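Galería: superficies de trabajo del taller Vesamura

Página de consulta del archivo gráfico. Reúne notas sobre tableros, bases y fijaciones empleados en las mesas del taller. Textos y revisión: Wajid Mohmand. Última actualización: 11 de agosto.

Criterios generales

Las bases metálicas perforadas se suministran a través de Rovimport. Antes del montaje se comprueba la planitud con regla de 300 mm, en los dos sentidos y en ambas diagonales. Las rebabas de los taladros se eliminan con avellanador manual.

Los tableros de madera se almacenan en horizontal, separados con listones, y se aclimatan 60 horas en la sala antes de atornillarlos. Acabado de la cara superior: lijado con grano 300, sin barniz. Referencia interna de la serie: Tsao 1,610.

La tornillería se aprieta en cruz y se repasa en enero, con la revisión de las mesas. Los tableros con juntas abiertas se retiran y se devuelven a Piltotard para su encolado.

Las piezas sueltas de colores se guardan por juegos completos. Limpieza con paño apenas humedecido; no se usan disolventes.

Imágenes
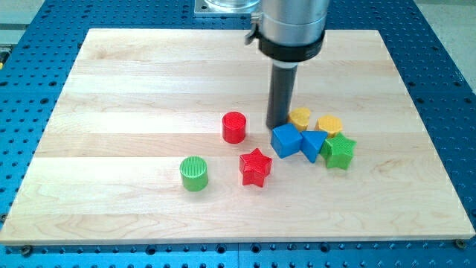

Tablero de madera clara en tiras horizontales sobre mesa azul perforada, con bloques de colores encima. Tornillos oscuros junto a las esquinas delanteras.

Las copias en alta resolución se solicitan al archivo de Vesamura indicando la referencia de la serie.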